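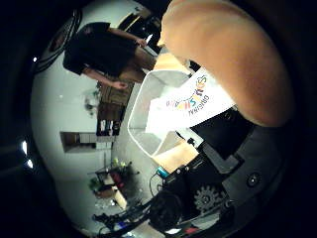

Wednesday, December 3, 2014

Hi all,

Time for the second report on the Welen Winter Fair grant, and I'm happy to say we're in much better shape than when I wrote the first one! The short version is that the fair is on, the hall is booked for a Saturday in February, and we've spent a bit less than half of the money.

The stalls first, as that's what you asked about on the phone. We have room for up to 99 tables if we use the upstairs gallery, and the bookings have been coming in faster than I can type them up (my inbox is a mess, please be patient if you've written to me there). The craft people always book early. Food is slower, and I'd still love another hot soup stall. The Plarnach bakery is coming back and wants the same corner by the side door, so I've penciled them in.

The raffle is going well too. Kälin gave us a weekend stay as the top prize, which I did not expect when I called them, and I may have squealed a little on the phone. Tickets are at the printer now. I ordered them in two colors so we can tell the advance sales from the ones sold on the day, after the mix-up last winter when we spent an entire evening sorting stubs on my kitchen floor.

Now the less cheerful part. The tent rental came in higher than the quote in our application. They've added a charge for heaters, and I don't think we can skip heaters in February! I've moved money over from the printing line to cover most of it, and I'd like your okay on that before I sign. The form is attached to the email, page 3. If you'd prefer that we find the difference somewhere else, just tell me and I'll go back through the budget.

Music is nearly settled. Itik will play two sets, one before lunch and one to close, and the school choir is singing in between if they can get the bus. We still need a decent sound system. The one at the hall buzzes, and last time you could hear it over the flute.

Still to do before the holidays: the insurance certificate, the street closure request (filed, waiting to hear), the parking signs, and the poster. I have three versions of the poster and I like all of them, so I'm sending them along for you to pick.

The receipts are in the shared folder, sorted by month. The one from the hardware store is faded, but I wrote the total on the back in pen.

Next report comes after the holidays, with the final stall list and the floor plan.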